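Search this site Type and press enter

Small Boards, Big Letters: my project report on writing for a tabletop whiteboard

Foundation Design Project, Patholm College
Jul 13, 2018

Why I picked this

When we were told in March that our project had to be on "an everyday object that people use badly", I went straight for the tabletop whiteboard. You know the sort, small enough to stand next to a till or on a reception desk, with a few words on it in marker. I see them everywhere in town and a really surprising number are hard to read! The words start off enormous on the left and then turn into tiny squashed things on the right, or the last bit of a word hops down to the next line all by itself.

I do it too. My birthday cards are a disgrace. So my question was a simple one: what can an ordinary person with ordinary handwriting do to get a short message onto a small board so that it fits and can be read from the other side of a room?

What I used

I had 2 small boards on stands, both bought from Tonden (the stationery shop by the bus station, not the big one), and 4 markers in black, blue, green and red. My budget was tiny so I left out chalk pens, although I'd love to come back to them. I also had a soft cloth, a ruler, a pencil I hardly touched and a white table in the workshop that now has a bit of green on it. Sorry about that.

For the messages I wanted words that a person might really put on a board. I ended up with "Back soon", "Soup today", "New beginnings", "Please ring" and "Toledo", which is the name of a café I used to work in and has lovely round letters in it. I added "Driltska" as well, the name of our end of year show, because it has tall letters nearly all the way along and I thought that would be awkward. It was.

The first tries

I started by writing everything freehand, no planning, as you would if you were busy. I stood up for some and sat down for others, and I didn't let myself rub anything out.

"Back soon" was fine every time. "Soup today" was fine if I began close to the left edge. The longer ones were where it all went wrong, and "New beginnings" was by far the worst of them. It has a big capital N and then a w, both wide letters, and by the time you've put those down and left a nice gap you have used up far more of the board than it feels like. Then you see the edge coming and your letters start to shrink. 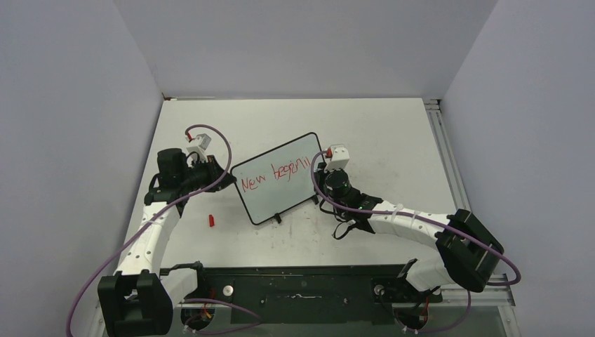 The thing I noticed about long words is that the squeezing always starts too late. I would get as far as the double n before I thought about room at all, and by then there was no saving it. My tutor said people do the same when they ice cakes, which cheered me up a bit.

I also found out that a board that isn't standing quite level makes your writing wander. Your eye follows the frame on one side and the table on the other and the line ends up going somewhere in between. With the board flat on the table for writing, and then stood up afterwards, my lines were much straighter (though I did smudge one with my sleeve, so do let it dry).

Methods I tried next

Counting letters. You count the letters and the space, find the middle one and write that in the middle of the board first. It does work, but writing a word from the inside out feels very peculiar and I spelled "Please" wrong doing it.

Dots along the bottom. I made a tiny dot where each letter would go, using the ruler. This gave the neatest results of the lot. It is slow, though, and the dots have to be dabbed off afterwards without taking the letters with them, so I can't see a busy café doing it.

Writing the last word first. This was my own idea and I'm quite proud of it! You begin with the long word, up against the right-hand side, and fill in the short one afterwards. If the gap comes out a little too wide it looks as if you meant it.

Two lines. The boring answer, and the one most people in my class said they would choose. "New" on top, "beginnings" underneath, and the letters can be a decent size.

What people thought

I stood the boards at the far end of the workshop and asked classmates to read them from the door. They liked the two-line boards best and the dotted ones next. Red was harder to read from far off than black, and green was harder still. A few people said they rather liked the freehand boards because they looked friendly, and I can see that. A perfectly spaced "Back soon" does look a bit like a notice from the bank.

If I did it again

I would try different markers, as mine all had the same round tip and a slanted one might give thinner upright strokes. I'd ask people outside my class, who are all used to looking at lettering. I would also like to spend a morning at a real counter and watch how long somebody spends on their board before the first customer comes in. My guess is no time at all.

For my own boards I've settled on two lines in black for anything longer than "Soup today", and last word first when I'm feeling brave.

Contact us | Copyright Patholm College 2018 | Back to top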